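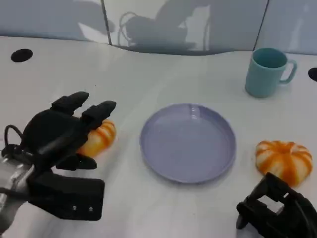
3 min read

Sep 27, 2023

Omside has published the final route of the Ndlovu Traverse, a 233 km signed gravel route that opens to riders in February. It starts and finishes at the Stadia leisure centre and runs clockwise, with 565 m of climbing on the longest single ascent.

The route is the second to be produced under the Omside access programme. The first, a flat canal loop, was designed for family riding and uses sealed paths for most of its length. The Traverse is aimed at riders with some off-road experience and is split into 8 stages, each of which ends at a village with a shop or a railway station.

Surface type has been recorded along the full length. Forest road and old quarry track make up the larger part, followed by bridleway, quiet lane and a short stretch of former railway bed. Stage three contains the roughest ground, a rocky descent to the Gestar reservoir, and a signed lane alternative has been provided for loaded bikes and for use after heavy rain. The alternative rejoins the main line at the dam.

Omside recommends tyres of at least 40 mm and a low bottom gear. Suspension is not required. The published notes say that a rider on a standard gravel bike should expect to walk part of the climb out of stage five, where the gradient is steep and the surface is broken stone.

Bheki Chauke, who led the survey work, said the line was altered several times between the draft and the final version.

"The draft crossed the main road twice at points where sight lines were poor," he said. "Both crossings have been moved. One now uses the existing underpass and the other uses a signalled crossing, which adds distance but takes out a right turn across fast traffic."

A further change was made on the northern section, where the draft used a footpath with no cycling rights. The final route follows a permissive track under an agreement with the landowner. The agreement is reviewed each year and the track may close for short periods during forestry work. Closures will be shown on the route page and at both ends of the track.

Waymarking is under way. The contract covers 200 posts, fitted with a blue disc and a direction arrow, and these are to be installed in stage order. Existing bridleway signs will be kept where they are in good condition. Riders who set out before the opening are advised to carry a map or a GPS device, as the later stages are not yet marked.

GPX files can be downloaded free of charge in three versions: the full loop, the individual stages and the full loop with the lane alternative. A printed guide will follow, with stage profiles, water points and a list of places to stay that offer secure bike storage.

Trains serving the start carry a limited number of bikes and reservations are needed on some services. Parking at Stadia is limited to one day, so riders planning an overnight trip should use the long-stay car park next to the station.

Comments on signing and surface condition can be sent to Omside through the form on the route page.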